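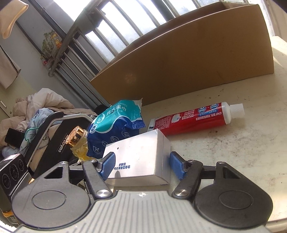

ok so the grip log on the Binunine build is lying to us. short thread

left finger reports closed a beat before right. every take. Rochelle caught it scrubbing thru session 814, I'd been blaming the sync clock for a week like an idiot

went back thru all 1,621 takes. 736 have the offset. thats not noise
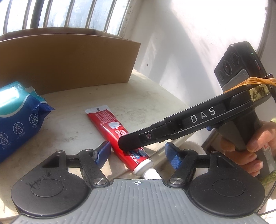

two grippers, one tube of toothpaste

Shayne swapped encoders left to right. fault stayed on the left. so not the encoder. linkage screw maybe?? or the firmware from August, Corey is rolling it back tonite

until then: do NOT train on anything after 814. and keep fingers out of the jaws when it says open, the open flag comes off the same bad signal

will post the rollback numbers when I have em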